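Unit 4 handout: Comparing grippers on thin plastic
Notes for the Apr 3, 2021 lab

I like starting this unit with blue plastic sheet, mostly for the creases and the glare they throw back at the camera.
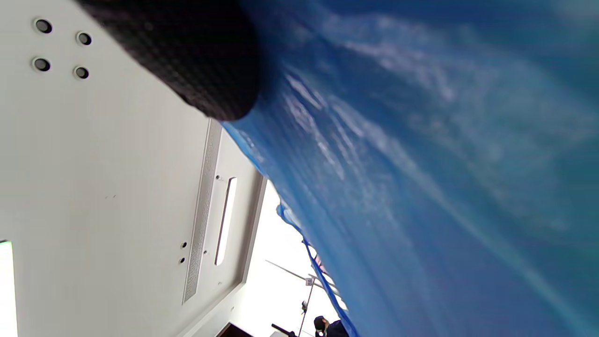
What we're comparing

Two hand-held grippers, the Trukton and the Bovum. Same sheet, same pull, same person holding the tool if you can manage it (swap halfway and your numbers get messy, trust me!). I ran 144 pulls with the Trukton in September and my wrist still remembers.

How to log a pull

Start recording before you touch the plastic. Pinch near an edge, lift, hold, let go. Write down slip, tear or clean. If you can't decide between slip and clean, call it slip.

Camera settings

Lock the exposure first. Bright windows wash out to white, and auto exposure will chase them all over the place when you tilt the tool. I keep frame rate at 90 on the Gilmartin controller and leave it there.

For next time

Bring roughly 100 logged pulls per pair, split evenly between grippers. Read the Lukura notes on pad wear too, at least the part on textured rubber. We'll plot everything together at the start of class.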